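Changes to Household Recycling Collections
2024-06-27

Residents of the Killutus and Gollby districts will receive a revised recycling calendar with their next water statement. The calendar reflects the new collection contract with Overo, which the Council approved in April, and replaces the schedule printed on the inside cover of the current residents' handbook.

The contract covers 3,903 households. Of these, 3,472 already have both the blue and the green cart. The remaining addresses, most of them apartments and row houses on the older streets of Gollby, have shared containers and will continue to use them. No household needs to request a new cart in order to keep its present service.

Paper and cardboard will be collected every second week, as before. Glass and metal, which until now were picked up on the same round, will have a separate round once a month. The change was requested by the sorting plant at Qin, where broken glass had been found in a growing share of the paper delivered from our area. Paper that contains glass cannot be sold and has to be sent to landfill at the District's expense.

Carts should be placed at the curb by 5 a.m. on the day of collection, with the handle facing the house. Carts that are blocked by parked cars will be left until the following round. Residents on Upper Mill Road, where the pavement is being replaced, should bring their carts to the corner of Chapel Street until the work is finished.

A number of residents have asked about large cardboard boxes. These may be left beside the blue cart if they have been flattened and tied, and if no side is longer than the cart is tall. Boxes lined with foam or plastic film are not accepted. Pizza boxes are accepted when the soiled part has been torn off.

Old furniture is not part of the curbside service. Tables, shelves and chairs can be brought to the Killutus drop-off yard during opening hours, free of charge for residents who show a current statement. Solid wood and painted wood are kept in separate bays - please ask at the gate if you are unsure which applies.

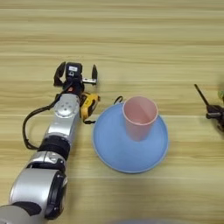
The yard does not accept mattresses, tires or window glass. A list of private haulers who do is available at the District office and may be requested by mail.

Residents who have difficulty moving a cart may apply for assisted collection, under which the crew brings the cart from the side of the house and returns it. Existing approvals remain valid and do not need to be renewed. New applications must reach the office by the 31st of the month to take effect with the following calendar. The form is one page long and no longer requires a doctor's signature.

Questions about missed collections should be directed to Overo at the number on the cart lid. Questions about billing are handled by the District office.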